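Zwischenstand unseres Projekts "Rimutell" - Nähe und Abstand im Gespräch

Als wir mit dem Thema anfingen, dachten wir ehrlich gesagt, dass wir in zwei Wochen fertig wären. Wir wollten wissen, wie weit Menschen beim Reden voneinander entfernt stehen und ob sich das ändert, wenn sie sich schon kennen. Fiorella Pace hatte die Idee aus dem Psychologiekurs mitgebracht, und Aldo Melis war sofort begeistert (er kommt aus einer großen Familie, in der niemand Abstand hält!).

Beobachtet haben wir 66 kurze Gespräche im Foyer, natürlich nur mit Einverständnis. Jedes Paar sollte sich zwei Minuten lang über ein harmloses Thema unterhalten, meistens ging es ums Essen.

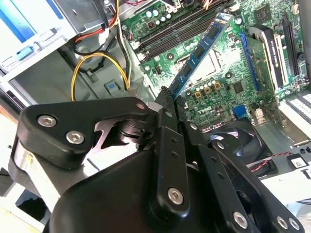 Abb. 1: Greifer am offenen PC-Gehäuse

Bei den Paaren, die sich kannten, war der Abstand meist kleiner, was uns kaum überrascht hat. Spannender fanden wir die Fremden: Viele machten am Anfang einen halben Schritt zurück und kamen dann, sobald einmal gelacht wurde, langsam wieder näher. Agata Greco hat dafür in unserem Bogen extra eine Spalte ergänzt - die hätten wir von Anfang an gebraucht, denn bei den ersten 30 Gesprächen fehlt sie leider. 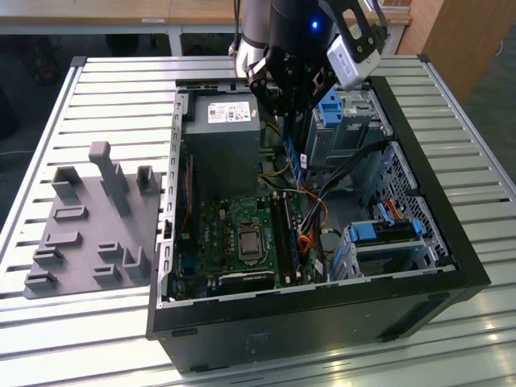
Abb. 2: Liegender PC-Tower mit Roboterarm, links oben im Gehäuse das Netzteil

Schwierig bleibt die Frage, ob sich die Leute anders verhalten, wenn sie von der Beobachtung wissen. Herr Zuccaro hat uns geraten, die erste halbe Minute getrennt auszuwerten, und das machen wir im Oktober. Bis dahin überträgt Aldo die restlichen Bögen in die Tabelle.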